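Open day, demo room talk. Speaker notes.

Start when the door closes. Welcome people to Prirnitz. Say the talk runs 12 minutes and the demo comes after it. Phones are fine, flash off please.

First part: who we are. Pruvo began as a packaging line project and moved to kitchen tasks later. Mention the Plirnby site in one sentence, then go on. 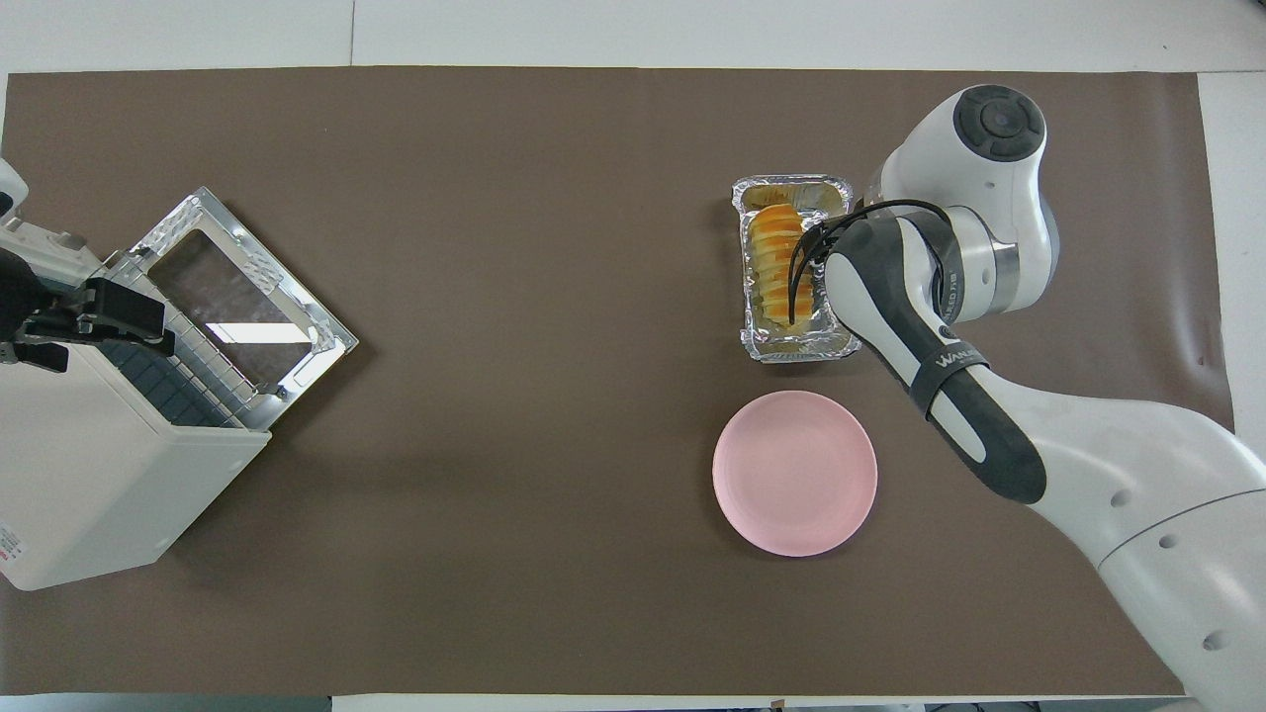
Kitchen work is hard to automate because every item sits a little differently each time. Give the packaging line as the contrast, where parts arrive in the same place. Then talk about grip. Point to the two thin fingers on the sliced loaf in the foil tray. Bread crushes easily, and the rim of the tray leaves little room at the side. Mention the oven door too, open flat toward the middle of the mat, so the arms have to plan around it. Pause for questions, 3 at most.

Second part: safety. Visitors stay behind the yellow line. The stop button is on the post by the window.

Last: the next open day is in November. Sign-up sheet is at the desk, 90 places. Hand over to the demo team.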